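About us

So, who's behind all this? Mostly me, plus whoever has turned up at the shed with a screwdriver. Lornis is a two-armed robot build that lives in a shared workshop in Kiltimby, and this site is where the notes, drawings and grumbling end up. We've grown into a sort of tiny company since then (there's a business number and a bank account and everything), but if you came by on a normal evening you'd find people in old jumpers arguing about cable ties.

I started it because I wanted something that could tidy a bench. That was the whole idea! I'd spent years fixing conveyor gear for a living, and all of it did one thing, very fast, forever. I wanted a machine that was slow and a bit clumsy and could do lots of things badly, and then a few of them less badly. My partner pointed out that we already had one of those and it was me. Fair enough.

The first version was a single arm clamped to my laundry bench at home. It ran off a power supply out of an old computer and it sounded like a coffee grinder full of gravel. I learned a lot from it, mainly about backlash, and about how much noise a household will put up with after nine at night. When the Kiltimby workshop had a bay come free I moved the lot over in the back of the wagon, and that's when other people started getting interested, and when one arm became 2.

Where we work

The workshop is the old Deller building, down behind the rail yard. Deller used to make window fittings there and the name is still painted on the side, so if you're visiting, look for that and ignore whatever your phone tells you about the lane. There's a wood room, a metal room, a kiln nobody has the manual for, and our bay, which is against the back wall next to the roller door. It gets freezing in June. We've got a heater but it shares a circuit with the bandsaw, so you have to yell before you turn it on.

The bay rent is 73 dollars a month, and for that we get our bit of floor, a lockable cupboard and use of the drill press. I still think it's the best money I spend. You can be stuck on something all evening, wander over to the metal room to complain about it, and come back with a bracket that someone's bent up for you out of scrap.

What we do

We build, we break, we fix, we write it down. The arms are metal with two-finger grippers on the ends, and most of our time goes into the last few centimetres of them. Getting an arm to go roughly where you want is a nice weekend's work. Getting two fingers to close on the lip of something thin and see-through, and keep hold of it while the other arm minds its own business, well, that's been most of a year!

The grippers have black fingers on a white plastic housing, and I've got strong feelings about those housings. The early ones were rounded and looked lovely and you couldn't get a spanner anywhere near the screws. So now they're boxy. I'd rather have ugly and easy to get into. The cables are on the outside for the same reason, looped up off the wrist with enough slack for a full turn, and yes, they catch on things sometimes, and yes, we've tried running them inside. Running them inside meant pulling the whole wrist down every time one frayed. Never again.

Practice objects are whatever's lying about. I had a grand plan early on for a proper set of test blocks, all sanded and weighed, and I did make them, and they're in the cupboard. Real stuff is more annoying and so it's better practice. Drink cans, takeaway tubs, bolts, bits and bobs from the kitchenette. A tub with a couple of little things rattling in it is a great one, as you've got to tip it without flinging them across the bay.

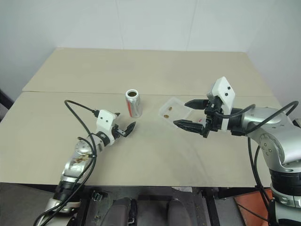 Krishnan reckons we ought to have started with soft fingertips and saved ourselves the bother: "You're asking hard plastic to do a fingertip's job. Put something squishy on the ends and half your code can go in the bin." I've gone back and forth on it. Soft tips grip better on anything smooth, no argument from me, but they wear, and they pick up sawdust like you wouldn't believe (see above re: the wood room), and then they don't grip at all. We've got a set moulded and we're going to run them against the plain ones over winter and see. Results will go in the build notes, even if it means I have to admit I was wrong.

How we go about it

Everything gets tried by hand first. One of us steers the arms through the job, over and over, until it feels easy, and only then do we bother trying to get Lornis to do it without us. If I can't do it with the controls then I've got no business expecting the software to. It's surprising how often the answer is that the table's too high, or the thing needs to be grabbed from the end and not the side, and you'd never find that out by staring at a screen.

A go at any job is 30 tries, same starting spot, no fiddling in between. I used to stop as soon as it worked twice in a row and go home happy, and then it'd fall over in front of visitors. Thirty is dull. Thirty also shows up the slow stuff, like a joint warming up and starting to drift, or a screw backing itself out of the wrist a hair at a time.

We clean up after a session, mostly. The grease gets everywhere and so does the tea. I'm told other robotics outfits have a person for this.

And we share what we've got. The drawings for the wrist and the gripper housing are free to download and muck around with. If you build one I'd love to hear about it, and I'd especially love to hear what you changed. Someone wrote to us last winter having moved a single bolt hole over a few millimetres, and it fixed a flex I'd been chasing for months. I was thrilled and also a little bit cross.

The business side

Since people ask: we pay our way by making grippers and wrist assemblies for other small builds, and by running the odd weekend class at the workshop. Class size is 5, and that's as many people as can get near the bench without elbowing one another. You go home with a working gripper and dirty hands. No experience needed, although it helps if you've held a soldering iron by the correct end at least once.

We don't do factory jobs, and we don't do anything that has to be finished by next week. I've done my years of that. If you need a proper production line we'll happily point you to people who are good at it. If you've got a half-finished arm under a sheet in your garage and you've lost heart a bit, though, that's exactly our sort of thing. Bring it in! We've rescued a few, and at least one came back to life once we swapped a connector that had been on backwards the whole time.

Coming to visit

The bay's usually open in the evening from half past six. Closed shoes please, hair tied back, and stay behind the yellow tape when the arms are powered up. There's a stop button on each side of the bench and you're welcome to hit either of them if something looks off to you, even if you're not sure. I'll never be grumpy about it. Kids are fine with a grown-up. Dogs, sorry, no, not after the thing with the extension lead.

Drop us a line through the contact page before you make a long trip, as we do sometimes all go for a curry.

Recent from the build notes
Wrist screws, thread lock and what finally held
Moving the arms from the laundry to Kiltimby
Cable loops: how much slack is enough
Soft fingertips, first mouldings
Rebuilding a shoulder joint on a cold night
Gripper class: what to bring
Older notes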